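Give me a wonky line over a perfect plan

March
By Harwood

I've been on at people for years about trying things out before you do them properly, and since Skirnell is now spending its evenings arguing over what to do with the old market square, you're all going to have to hear it too. Sorry in advance.

My case is simple. Before we build anything, move anything or rip anything out, somebody should go and mark it on the ground at full size and leave it there for a bit. Tape, chalk, string, flour, a row of old flowerpots, I don't mind. Then we all walk about on it and grumble. The grumbling is the point!

I came to this by way of my own kitchen. I had a lovely drawing of that kitchen. It had an island in the middle, and on the drawing the island looked like something you could lean on with a glass of wine while saying clever things. I paid a deposit of £200 on the strength of it. Then my sister came round (she's the sensible one) and made me tape the outline on the floor, and we spent a weekend stepping round it. By the first evening I'd walked straight through the island nine or ten times carrying the washing. My hips are wider than the drawing thought they were. We don't have an island now, we have a table, and I've never missed the other thing for a minute. 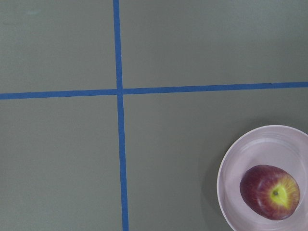
Blue tape, not quite straight, on a grey surface.

What a drawing does, you see, is make you look down on things from a great height, like a pigeon. Nobody lives up there. From above, a bench is a neat little oblong and a path is a stripe. Down on the ground the bench faces the bins and the path goes past the one corner where the wind comes round and takes your hat off. You could study the plans for the square until your eyes crossed and you wouldn't find the wind on them. I've looked. There's a north arrow and a lot of very round trees.

Now I know what I'll hear back, because I've heard it at two meetings already. It's childish. It looks a mess. The professionals have software for this, with little see-through people strolling about in the sunshine. I've got nothing against the see-through people, they seem a contented lot, but they don't have shopping with them and they never need to get a double buggy past a delivery van. I'd swap the lot of them for one wet afternoon with a roll of tape and whoever happens to be waiting for the bus.

And it does look a mess, I'll give them that. I think the mess helps. If you show people something beautifully finished, they feel rude asking for it to be different. They say "ooh, very nice" and go home and complain to the dog. If you show them a crooked line that somebody plainly did on their hands and knees, they'll tell you exactly what's wrong with it, and half of them will get down and move it. I can't think of a planning document that's ever had that effect on me.

Clemel did this, by the way, and they got very little credit for it. When they wanted to narrow the road by the school they put the new kerb down in temporary markings first. The lollipop lady hated where the crossing was and said so loudly, and it got shifted a few paces up the hill, and then they shifted it again. By the time the concrete went in, everyone had had their row. I drove through last month and it just works, the way a good door handle works, and you'd never guess there had been a fuss.

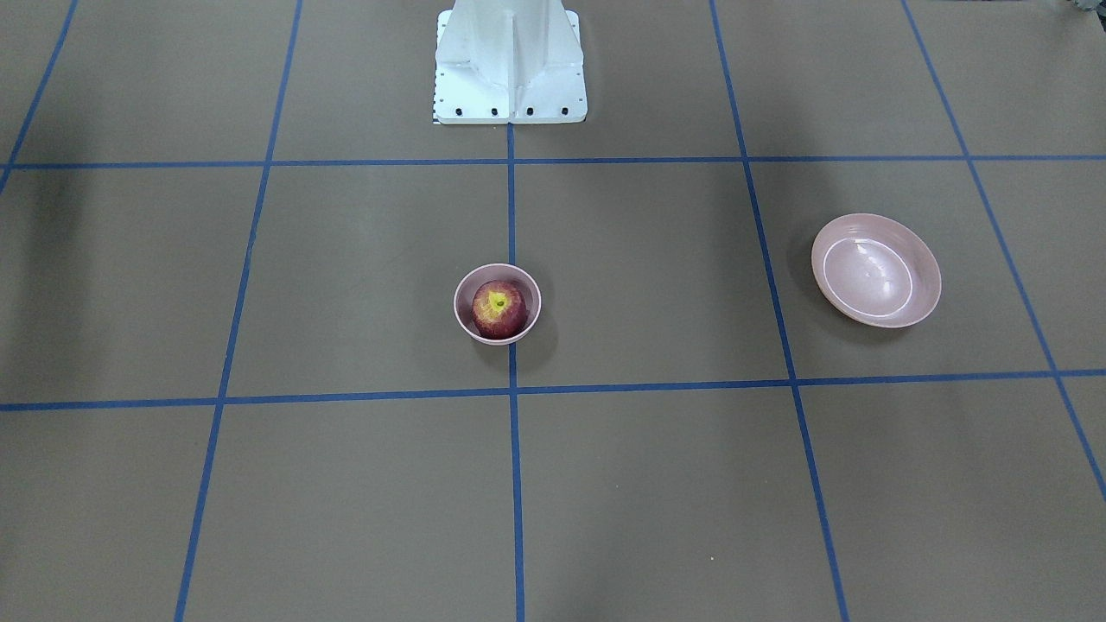
Taped lines on a floor, with a white base plate standing beyond them.

Compare that with our own dear bus station. It was designed, consulted on (there was a leaflet) and opened with a ribbon, and it had one shelter facing the wrong way for seeing the 104. You have to stand out in the rain to find out whether you need to come out from the rain. That could have been caught by one person with a piece of chalk, standing where the shelter was going to be and turning their head to the right. It's been like that so long now that people give directions by it.

I don't want to pretend tape fixes everything. It can't tell you what a wall will do to the light, and it's no good at all for noise. There's also a type of person who'll happily tape and re-tape for the rest of their lives so as never to have to decide, and I say that with love, being related to two of them. At some point you have to pick up the drill. And yes, there's the cost of somebody's time, though set against the cost of digging up a fountain I'm not going to lose sleep over that.
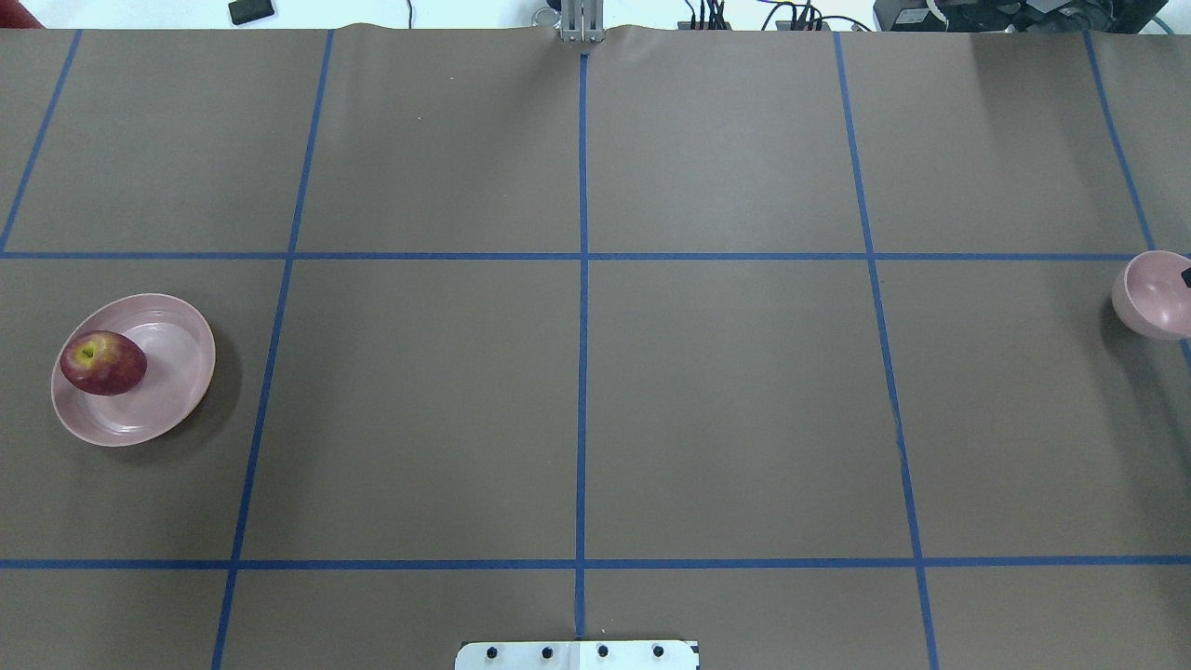
The other thing I'd say is that living with a rough version changes what you want, as well as how you lay it out. I went into the kitchen business wanting an island and came out wanting more room to put the ironing board up, which nobody has ever sold a magazine on. I suspect the square might go the same way. We all think we want the fountain. Give us a month of walking round a big circle where the fountain would be, with the Sarıgül bakery's tables squashed up against the wall to make space, and we might find we'd sooner have the tables spread out and somewhere dry to eat a cheese börek. Or we might want the fountain twice as much! I'd honour that. I'd bring a towel.

So that's my request to whoever is in charge of these things. Leave the final drawings in the drawer a little longer. Mark the whole lot out, fountain, benches, round trees and all, and don't tidy it up. Let the market set up on top of it and the teenagers sit in the wrong places. Then come down in your ordinary shoes at half past eight in the morning, when the school run's on, and see who's swearing.

Comments

hedgesparrow: Couldn't agree more about the bus shelter. I've missed the thing while standing inside it.

Plotholder: We did our allotment paths with string before laying the slabs and moved every one. Chalk's no use up here though, it's gone by teatime.

mrs_t_from_the_hill: All very well but who picks the tape up afterwards? It'll be in the drains by Easter. I do want the fountain.

oldsignals: Clemel's crossing is still in the wrong place if you ask me.

hedgesparrow: @mrs_t_from_the_hill I'll pick it up if you bring the börek.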